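Prastby Transfers: lower-division player movement data

A table of player moves between clubs in the second, third and fourth tiers of league soccer, compiled from club announcements and league registration lists. One row is one move. The set is meant for people who build squad turnover models or who just want to look up where a left back went after his contract ran out.

Current release: 3,697 rows, 38 clubs, 19 columns.
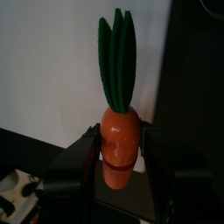
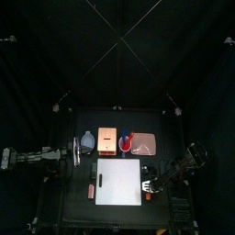

Files

moves.csv: the main table, one row per move
clubs.csv: club codes, full names, former names, tier by season
positions.csv: position codes and the older codes they replace
corrections.txt: running list of rows changed after a release

All CSV files are UTF-8, comma separated, with a header row. Empty cells mean the value is unknown. A zero in the fee column means the move was announced as free.

Main columns in moves.csv

move_id: stable across releases, never reused
player_id: internal number, not linked to any outside database
from_club, to_club: codes from clubs.csv
window: S for summer, W for winter, X for outside a window
move_type: permanent, loan, loan_return, release, youth_promotion
position: code from positions.csv
age_at_move: whole years
contract_months: length as announced
fee_reported: in euros, blank for undisclosed
source_type: club, league, press
checked: 1 if two sources agree, otherwise 0

The remaining columns are listed in the header of the file and have the same meaning as in the previous release.

How the rows were collected

Club announcements were read by hand and entered in a shared sheet. League lists were parsed with the script in the tools folder and then matched to the sheet on player name, birth year and the two clubs. Of the full table, 3,351 rows have checked set to 1. The others rest on one source, in most cases a club notice that had no matching entry in the league list.

Names were removed after matching. If you need them you will have to go back to the public announcements yourself. We do not share the key.

Staff appointments (sporting directors, scouts, coaches) are not included. They were in an early draft and the job titles varied so much between clubs that the column was no use.

Loading the data

Use any CSV reader. Read player_id and move_id as text, or leading zeros will be lost. In the Stuvix loader this is the keep_text option. The Celex import template in the tools folder sets the types for you, but it still expects the old name for contract_months and will leave that column blank until you edit line four.

Known problems

Loans that turned permanent partway through a season appear as two rows. The second row has the same club in from_club and to_club. Drop these if you are counting arrivals.

Reserve teams share a code with the first team except where the reserve side plays in one of the covered tiers.

Segura changed its legal name between seasons and has two codes, SEG and SGR. Both point to the same club in clubs.csv. Merge them before doing anything by club.

fee_reported is thin below the second tier. We would not fit anything to it.

Goalkeepers are over-represented in the X window, mostly emergency loans. These are real moves and were left in.

Updates

A new release goes out in May, after the winter moves have been checked. Small fixes are pushed on Thursday when there are any. Fixes change corrections.txt and the affected rows only, so a diff against your copy should be short.

Reporting an error

Open an issue with the move_id, the column, the value you think is right and a link to the announcement. Reports with no link stay open until someone finds one. Please put one row in each issue.

License

The tables are free to use and change with credit to Prastby Transfers. The scripts in the tools folder have their own license file.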